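Sireck Path Runner - small outdoor errand robot

Can a machine fetch the milk yet? Mine can, on a good day. I sell the Runner, so take that as you like, but I also use it. It carries 40 pounds.

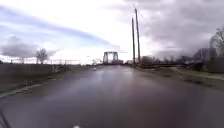 It still can't open a door or climb a step. Jonas Zwahlen wants arms on it - maybe in July! 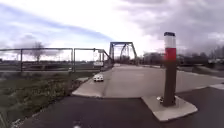 Steering is what I get the most mail about. Give it pavement with grass on one side and a bollard on the other, like the run up to this truss bridge, and I'm happy to let it go. Crowded store aisles, not yet. Price is $2,000, charger included.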